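April, bench notes, folding cell, 9:40 am

OK, so I promised Syfiqah's list would get typed up before it vanished under a coffee cup. Correction, Syafiqah Majimbun, sorry, I always drop that a! These are the house rules for two-arm cloth work as of now. We're on the T-shirt task, same as all month.

Rule one is still the big one: both grippers settle before anybody reaches over the table. Hands stay behind the front edge until the operator says "clear" out loud. A nod doesn't count (I'm guilty of this, I know).
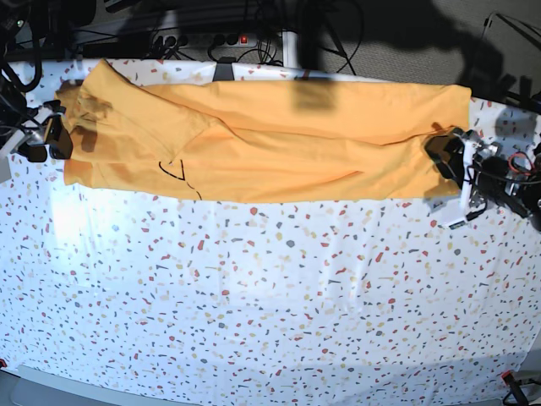 Rule two, the speed cap. We keep it at 94 mm/s whenever there's a person inside the tape, and up to 800 with everyone out. The Drimen script lets you override the cap from the command line, and I'd love for us to stop doing that. If you do, write it down with your initials.

Rule three is cables. Slack gets checked at full reach on both arms, at the start of every session, and again after anybody moves a mount. Power strip stays off the table and where you can get to the switch without leaning past an arm.

Still arguing about whether a dropped corner counts as a stop or just a failed fold. Khoo's checklist says stop, the old Skato one says carry on. I lean toward stop, at least while we're training new people, but I want to hear from the afternoon crew first. 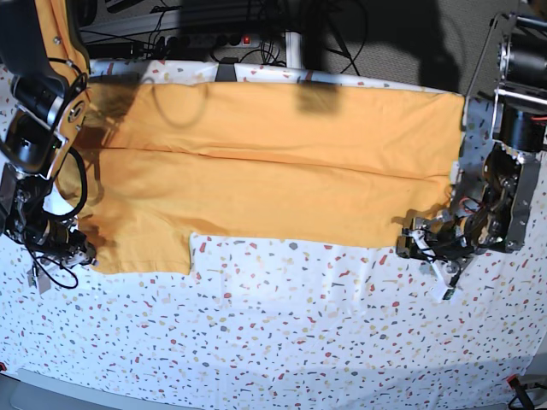 To do before the next session

Print the rules, big type
Move the tape line out 4 inches
Ask Arkon about the spare e-stop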